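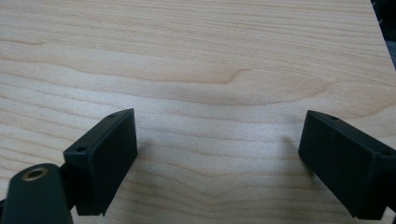
4. Getting ready to show the task

Take your time with this part, and do sit down if you can, as tired arms make for wobbly demonstrations.

1. Switch on both Zerkon grippers and wait for the tone.
2. Squeeze and release each handle all the way, 2 times.
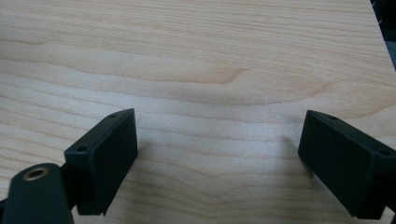

3. Set the open position. Let go of the handle completely and keep the gripper low over the table for a moment. The two black fingers should be wide open with nothing between them, and a soft shadow beside each one is fine. Press Save.

Note: Each gripper can store 198 demonstrations. Copy them off before you start a new batch!

4. Lay out your pieces, then move at the pace you'd use when setting the table for company.
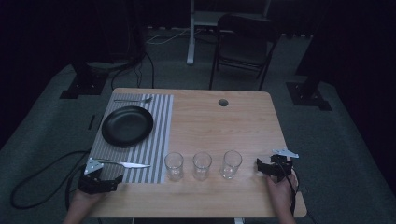

Fig. 6. Place setting task, one gripper in each hand.

Caution: Keep the cables clear of your feet, and put both grippers down before you stand up.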